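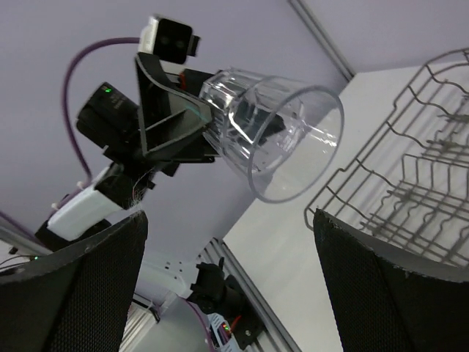
Fig. 1. A clear plastic cup, tipped on its side, with faint ridges along the wall.

Household Materials and Where They Go
Handout for Session 4: Clear Plastics
Notes by Miloslav Polák, Garnport Evening College

Welcome back, everyone, and a special hello to those of you who moved over from the other section. I know some of you came for the compost weeks and are being very patient with me while we get through plastics first. We'll get to the worms, I promise! These notes cover what I said in class plus a few things I ran out of time for, as usual.

Last session we talked about glass, and we ended on the question Breltley residents ask me more than any other: if it's clear, isn't it all the same stuff? It would be lovely if it were. Clear drinking cups are made from several different plastics, and they behave quite differently once they leave your hands.

The three you'll meet most often

PET (number 1 in the little triangle). The same family as water bottles. It is tough and a bit flexible, and if you squeeze a thin PET cup it will usually buckle and spring part of the way back. PET begins to soften at a fairly low temperature, somewhere below that of a fresh cup of tea, so please don't pour hot drinks into it.

Polystyrene (number 6). The clear, stiff kind, before anyone has puffed it up into foam. It is brittle. Squeeze it hard and it cracks with that sharp sound you probably remember from every picnic of your childhood, and the split tends to run from the rim toward the base.

PLA (often number 7, sometimes with the letters PLA underneath). Made from plant sugars, usually corn. It looks so much like PET that I have been fooled plenty of times, and I have been teaching this course for 14 years. PLA will break down in an industrial composting plant, where the pile is kept at 60 degrees Celsius or close to it for weeks on end. Your heap behind the garage won't get there, or won't stay there, and the cup will sit in it looking back at you next spring.

You will also come across polypropylene (number 5), which is usually a little cloudier and holds up much better to heat. We'll give that one its own session with yogurt tubs and bottle caps.

Why ridges?

Somebody in the back row asked this and I gave a poor answer, so let me try again. A flat sheet of thin plastic bends easily. Fold or ripple it and it becomes stiffer without getting any thicker, exactly as a sheet of paper will hold up a small book once you've pleated it. Ridges and facets let the maker use less plastic for a cup that still feels firm, and they give your fingers something to hold. They also help keep stacked cups from wedging together, depending on the shape. For sorting purposes, though, ridges tell you nothing about the plastic. Go by the number.

What happens at the sorting plant

Those of you who came on the Moradi tour in November will remember the noise, and the smell too, I'm afraid. Mixed plastics pass under an infrared sensor that reads the light bouncing back off each item, and puffs of air push the different types onto different belts. Roughly 200 households' worth of bins went by while we stood on that walkway, and I could have stayed all afternoon. Cups are harder than bottles: they're light, they nest inside each other, and they blow about. That's one reason many towns take PET bottles and refuse PET cups. The rules in Breltley and in Plado are different on this point, so check the leaflet for your own address before you write to me about your neighbor.

To do before next time

Collect 2 clear containers from your own kitchen, rinse them, and find the number on each. Write down the number, whether the wall feels stiff or springy, and what your town's leaflet says to do with it. If you can't find a number, bring it along and we'll puzzle over it together.

Please read the chapter on films and bags, at least up to the table. The second half gets rather chemical and you may skim it with my blessing.

Written answers to the Session 3 questions are due by 7th April. Paper or email, either is fine.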